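Drakden tabletop pushing kit, part two: calibration, contact and the software

The first part covered unpacking and mounting, so I won't repeat the business with the missing spacer, except to say that Mac Mathúna sent one without argument and it fitted.

The kit sells for £1,998 without an arm. For that you get the pushing rod, the adaptor, the coloured blocks, the board and a year of Drivholm, the control software. The arm, the table and the patience are your own. I paid full price and have no arrangement with the maker or the dealer.

Calibration

Drivholm wants three touch points on the board before it will accept a work plane. You jog the rod down, confirm, and move on to the next. The procedure takes a few minutes and the manual explains it properly. My one complaint is that the software fits a plane to three points and reports a residual of zero, as it must with three points, and then shows this in green as if it were good news. A fourth point would give a residual that means something. Genji Ebihara has written a short script that takes extra points and writes the result into the Drivholm configuration file. I use that now.

The gap between rod tip and board matters more than I had expected. Set it too high and the rod meets the rounded shapes near the top, where they tend to rock before they slide. Set it too low and any error in the plane puts the tip on the wood. The default is cautious. I reduced it in small steps and stopped when the force reading began to show contact at one corner.

Contact

Flat-sided blocks are easy. Push a cube through its centre and it goes where you send it; push off centre and it turns by an amount the built-in model predicts fairly well. Cylinders on end are worse, as the contact point wanders round the curve and the block slips off to one side. Stars are worse again. The rod either settles between two points, in which case control is excellent, or it catches the tip of one and spins the whole block.

I ran 200 single pushes at the default speed, all starting from random placements. The model's predictions for the stars were poor enough that I switched it off and used camera feedback alone. Results for the cubes hardly changed either way.

Speed is limited to 500 mm/s in the software. I never got near it. Anything quick sends the block on ahead of the rod, and you are then measuring the friction of the wood.

Software

Drivholm's log format is plain text with one line per control step, and it opens in anything. The viewer is slow with long files. Block detection relies on colour first and shape second, so two blocks of the same colour in contact are sometimes read as one. Fumus, the free alternative, does this better but has no support for the force reading, and you have to write the arm driver yourself.

Version changes in August broke my saved layouts. The converter supplied with the update handled all but the oldest.

Mixed layout with the arm over the board, blocks grouped towards the left:

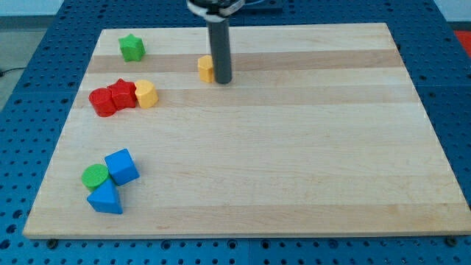 Bench Notes, no. 7

Part three will deal with sorting by colour, and with whether the spare rod is worth ordering. Log files and Genji's calibration script are on the downloads page.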